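Week 5 handout - Mobile manipulators in shared rooms
Tues 25 Feb 2025, notes by Joelle Tannous (typed up fast, slides to follow)

Carrying on from the risk assessment stuff. Reminder: the standard gives you the order of work, not the answers. Remove the hazard, then guard it, then warn people. Most groups last year jumped straight to warning signs. Lost marks.

Rooms first. Before any arm gets power:
- walk the floor, full loop, both directions
- write down what can move and what can't. Separate columns
- glass gets its own line (doors, partitions, interior windows). Reflections count as a sensing problem, put it in the log
- anything leaning on something else = could fall. Treat it as already fallen
- table legs, pedestals, splayed feet. The base drives at floor level, so look at floor level

Cables next. Mbali Pretorius covers connectors properly in session 7, for now the house rules:
- data cable gets slack but never a loop a finger can hook
- plug seated before power on, check it by hand, not by the light
- nothing trailing over carpet inside the reach zone unless taped or covered
- gripper stays slow anywhere near a live port. Our limit is 43 mm/s, the Karorel default is 205, so CHANGE IT
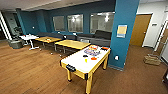
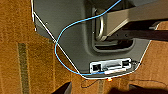 Speed limits again because it came up twice. The number in the config is the commanded speed. What you write in the assessment is measured speed at the fingertip with the wrist moving too. Diffrent thing. If you only have the commanded one, say so in the form.

Stops. Two kinds, don't mix them up:
protective stop - system does it, can be reset once the cause is cleared
emergency stop - person does it, manual reset, someone walks over and looks before restart

Whoever holds the e-stop does not also run the laptop. Rutilio's rule, now everybody's rule.

Logs: one line per run. Room, operator, e-stop holder, speed limit, anything that got touched that shouldnt have been. "Nothing to report" is ok, blank is not.

For next week: read the Drarivine guide sections 2 and 4 (skip 3, old version), fill in form B for a room you use. Two pages max. Questions on the form to Carla, questions on the reading to me.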